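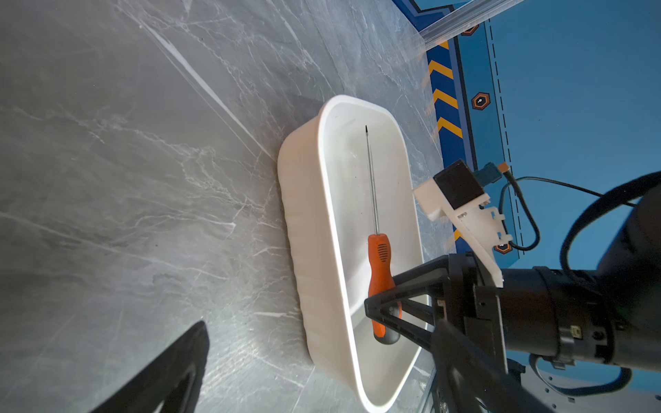

Keep the Fast Short Enough to Finish

Every Lent my parish in Dridville hands out a card with forty boxes on it, one for each day. By May most of those cards are in the trash, and mine has been there more than once. I think the card asks for too much.

Fasting is an old practice and I don't want it gone. But the people who kept it well in my grandmother's day had a whole village eating the same beans. We eat alone, at odd hours, out of the freezer. A rule made for a village is hard on one person in an apartment.

Father Idrisa Mrema, who came to us from Lindcombe, suggested 2 days a week last year, with a shared supper after evening prayer. Some of the older members called it soft. I went to nearly all of those suppers, and I prayed more in those weeks than I had in years — mostly for the people across the table.

I would like us to do it again, and to print the supper times on the card where the boxes used to be.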